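Does Bath Time Matter? Hand Watering vs Bottom Watering in Basil Seedlings
Plant Science project, final report

Background
Most seed packets just say "keep moist". Doesn't say how. My aunt waters from the top with a can, my lab partner swears by sitting the pots in a tray. We wanted to know which gives bigger plants. Also which one is less work, but that part we didn't really measure.

Setup
22 pots, Stomo brand, the small square ones. Half top watered, half bottom watered. Seed was Mundham Sweet, one packet. Same potting mix in all of them, sifted so no big bark chunks. Every pot got 100 ml per watering. For the tray pots we poured it into the tray and left it until the soil looked dark on top. Whatever was left over got tipped out – so those pots probably got a bit less, see Problems.

Started in August, window bench on the south side. Turned the pots every Sunday so they wouldnt lean.
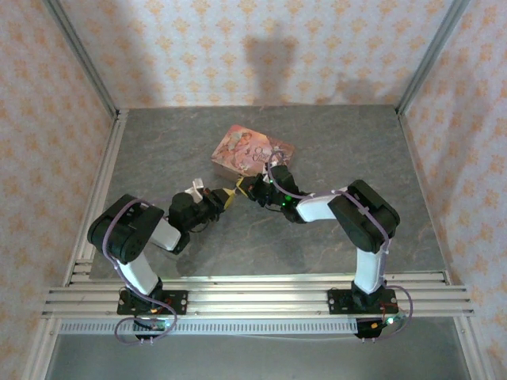
Results

Bottom watered pots came up slower but more evenly. Top watered ones came up first, then a few flopped over at the base. We think damping off. The Lehtinen handbook says wet soil surface plus cool nights is the usual cause and that matches what we had.

At the end we cut everything at soil level and weighed it fresh. Total for all the pots together was 879 grams, with the bottom watered group ahead. Leaves were larger in that group too, stems thicker. Roots went further down. In the top watered pots the roots were mostly in the upper half and kind of matted.

Problems
The scale. We used the Brondum kitchen scale which goes to 1,000 grams and isn't good with small amounts, so single plants were hard to weigh and we did them in bunches. Means no spread for individual plants, only group totals.

Unequal water, like I said. Next time weigh the tray before and after.

Also the pots nearest the glass dried out faster. We should of mixed the two groups along the bench and instead we had them in two blocks. That's the biggest issue with the whole thing.

What we'd change
Mixed layout, better scale, and thin the seedlings earlier. Maybe add a third group watered from the top but less often – the flopping might be about timing more than direction.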